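May 2019, late, tea gone cold beside me

I said I would write this up while it was still fresh, and then Lorraine rang and we talked about her garden for most of an hour, so it will have to be as fresh as it can be.

The planner is behaving at last! Well, mostly. I have been blaming it since February for the way the arm dithers on its way into a computer case, going up, thinking better of it, coming down again a little to the left, and all that time the fault was in the piece I wrote myself and was rather proud of. The collision model was being padded twice. I add 8 millimetres round everything solid before I hand it over to Teruseck, and Teruseck, bless it, has its own margin and adds that on top. No wonder it thought the drive bay was the size of a house. Ewan spotted it in the end. He was only looking over my shoulder to ask if I wanted a biscuit, and he said, why is that box so fat? I had been staring at that fat box for weeks.

So the padding came out of my side and went down to 3 on theirs, and I ran the approach again in simulation, 100 goes with the start position jogged a bit each time. The planner found a way in on every one of them. I made myself run the lot again with a different seed before I told anyone, and then I told everyone, including poor Cameron, who was on the telephone at the time.

The seeing part is another matter. Kikuchi (our name for the part finder, after a cat Isla used to have) is very good on the big plain shapes and gets flustered by anything small and shiny. It will give me the processor socket with great confidence and then offer me three different answers for a capacitor. Isla thinks we should stop asking it to name every little thing and only ask where the hand must not go, and the more I turn that over the more I like it. I don't need to know what a thing is called to keep off it. Wires are the real worry, as they always are, because the map treats them as if they were solid and they are nothing of the kind — they sag, and they get shoved about, and the map is out of date the moment anything brushes past.

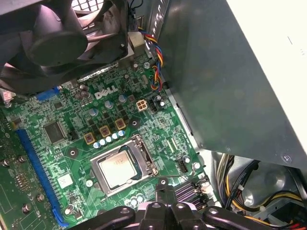

I have put a note in the Flelto log at entry 1365 so that I can find it again, asking for the cables to have a class of their own with a soft cost on it, so that the planner goes round them if it can and goes near them slowly if it can't. Ngaio says a soft cost is just a hard decision put off till later. She may be right, but she said it very kindly and then sat down and helped me with the weights, which were all upside down. (I had the cables costing less than thin air.)

Still to do: the wrist camera calibration wants doing again, as the overlay drifts when the last joint is turned right round, and I must take the old margin out of the config for the Mosier bench too, or I shall be chasing the same fat box there by the end of the month. I also promised Cameron a plot of the joint speeds on the way down. He wants to see whether the little hitch near the bottom comes from the planner or from my smoothing. I have a horrible feeling it is my smoothing.

Ewan has left me the last two biscuits in the tin, and I am going to have them both and go up to bed.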